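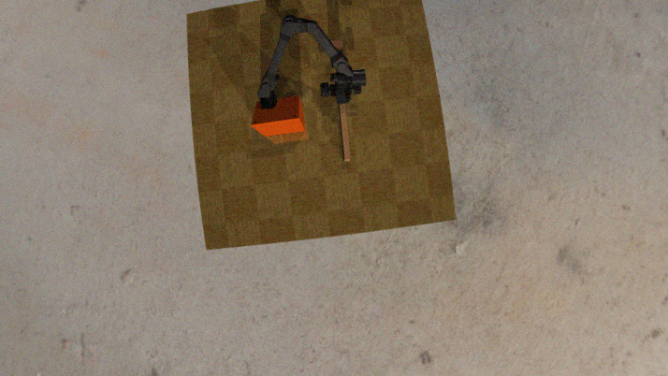

**Winter notes from the Tasness workshop, 2020-12-28**

The heat has been on for weeks now and the calls have started. They come every year at this time. A gap has opened in a tabletop, a drawer that stuck all summer suddenly rattles, a chair rung turns in its hole. Most of these pieces are fine. The wood has lost water to the dry air in the house and shrunk a little across the grain, and it will take most of that water back in spring.

This item covers what to look for, what to leave alone, and what you can do at home between now and the end of February. Regular readers will have seen parts of it before. The section on oil is new, and so is the one on woven mats.

## Measure the air first

Before doing anything to a piece of furniture, find out how dry the room is. We use the Reter dial hygrometer in the shop and sell the same one at the counter. Any working gauge will do. Put it on a shelf in the room where the furniture is, away from the radiator and away from the window, and leave it overnight before you trust the reading. Then read it morning and evening for a few days and write the numbers down.

One customer brought us a list of readings from a dining room with a woodstove in it. The lowest was 23 percent. That is very dry for solid wood. The table in that room had opened along two glue lines and the owner was ready to have it cut apart and glued again. We asked for a humidifier and some patience. One gap closed completely by May. The other closed most of the way and we filled it in the fall.

If your gauge stays between 35 and 50 percent, the air probably isn't your problem and you should look at the joints. If it stays under 30, work on the air before you work on the wood. A gap that is filled in January gets squeezed in July, and the filler either pushes out or splits the board next to it.

A few things that raise the reading in an ordinary house:

- Turn the thermostat down a couple of degrees. It costs nothing and it helps more than people expect.
- Run a humidifier, and clean it every week.
- Dry some of the laundry on a rack indoors.
- Close the damper on a fireplace you aren't using.

Watch the windows while you do this. If water runs down the glass in the morning you have gone too far for the house, and the sills will suffer even if the table is happy.

## Tabletops

A solid top has to be able to move. On a well-made table it is held to the base with buttons, clips or slotted screws, so that the boards can get wider and narrower with the seasons. On a lot of tables that have been repaired at home, somebody has driven ordinary screws straight up through the rails. That works until the first dry winter. Then the top tries to shrink, the screws hold it, and a board cracks from the end inward.

Get down on the floor with a flashlight and look at how your top is fixed. If you see clips sitting in a groove, leave them. If you see plain screws through the long rails and no slots, back each one out half a turn for now and bring us a picture of the underside. Slotting the holes is a short job and you can keep the table at home while it's done, so long as you can manage with it bare for an afternoon.

Cupping is the other thing people ask about. A top that has curled up along its edges has usually dried faster on one side than on the other. The underside is often unfinished, and there may be a heat vent under it. Please don't put weights on it or clamp it flat. Move it off the vent, and give it a month. If it still rocks a ruler after that, the underside wants a coat of whatever is on the top.

Veneered tops behave differently. The core hardly moves, so you won't see gaps, but the veneer can lift at the edges or in small blisters. Press gently with a fingernail and listen. A lifted spot clicks. Mark it with a bit of painter's tape beside the spot – never on it – and leave it for us or for someone else who has the right glue and a caul. Household white glue pushed in with a toothpick makes the job longer later. 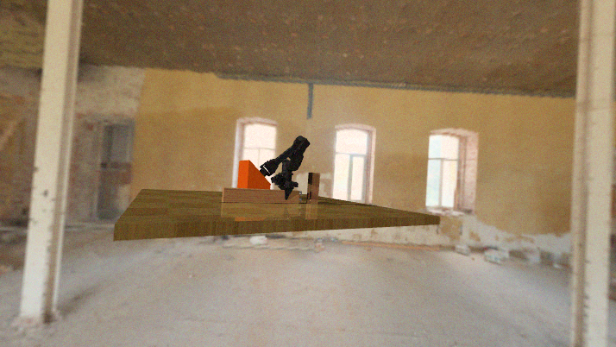
## Oil, and how much of it

We changed our house oil this fall. For years we used one from De Graaf, and we still have a few cans for customers whose tables were finished with it. New work is getting Hellen hard oil, which cures faster in a cold shop and smells less. The two can go over each other if the old coat is fully cured and has been cleaned. Wait at least a month between them.

People use too much. A can of 200 milliliters is enough for a table for six, and there will be some left. Put on a thin coat with a lint-free cloth, working with the grain. Wait 20 minutes. Wipe it all off with a clean cloth, then wipe again with another. What's left in the wood is the finish. What's left on top of it is a sticky film that will hold dust until you scrape it off.

Oil doesn't keep a table from shrinking. It slows down the exchange of water between the wood and the air, and that takes the edge off a sudden cold spell, but over a whole winter the wood ends up as dry as the room. We mention this every year and every year we get a call from somebody who has oiled a cracked top four times since Thanksgiving.

Oily rags can catch fire by themselves. Lay them flat outdoors to dry or put them in a metal can filled with water, and do it before you sit down for a cup of coffee.

## Chairs and stools

Loose chairs are worse in winter, and winter is a good time to find out which joints are bad. Turn the chair over and try each rung by hand. A rung that turns but doesn't pull out can wait for spring. One that pulls out should be taken out, and the chair put somewhere that guests won't sit on it.

Don't put glue on top of old glue. The old glue has to come off first, from the tenon and from the inside of the hole, and that is most of the work. If you want to do it yourself, we sell hide glue in small jars and will show you how to warm it. Allow 3 days before anyone sits down. The joint will feel hard long before it is.

Swelling liquids for loose rungs do work for a season or two. They also crush the fibers in the joint, and after that it's looser than before. We don't stock them.

## Rugs and mats under furniture

This came up twice in the fall, so a short word about it. A heavy mat of woven fiber holds grit. Grit under a table leg cuts into the floor every time the table is nudged, and if there is a rubber backing it can also stain a finished wood floor for good. Lift the corners once a month and sweep under them. On concrete there's less to worry about from scratches and more from damp. A slab that was poured on plain ground gives off moisture for years, and a mat lying on it will grow a musty underside. Hang it over a rail for a day now and then.

Felt pads under the legs are cheap. Check them in winter along with everything else – they pick up stones from boots and then they're sandpaper.

## Things stored in garages and barns

If you have a chest or a bed frame in a cold building, it is probably at peace with the air out there. The risk is in bringing it indoors. Do it in stages if you can. A week in an unheated porch or a back hall, then a room with the radiator shut, then the place where it's going to stand. Keep the drawers open a crack.

Look for fresh powder under small round holes before you carry it in. Old holes with no powder are only old holes. If you do find powder, leave the piece where it is and call us.

Don't wrap furniture tightly in plastic. Use a cotton sheet or moving blankets, and set the feet on blocks if the floor is bare concrete.

## Shop matters

The new storage space next door is open. It adds 940 square feet, and we can now keep finished pieces for up to two weeks after the job is done without charging for it. After two weeks there's a small weekly fee. Please pick up on time if you can.

The waiting list for table repairs is running into February. Chairs are quicker. For anything urgent, such as a leg that has broken through, send pictures first and we'll tell you whether it can safely wait.

We're still doing drop-offs by appointment at the side door. Knock, step back, and we'll carry it in. Tie a label on the piece with your name and phone number, and take the cushions home with you. Drawers should be empty. We found a full set of silver forks in a sideboard last month and it has gone back to its owner.

Hygrometers are in stock again. Hellen oil comes in the small can only until the next delivery. Wax, steel wool and felt pads are on the shelf by the door, and the price list is taped up next to them.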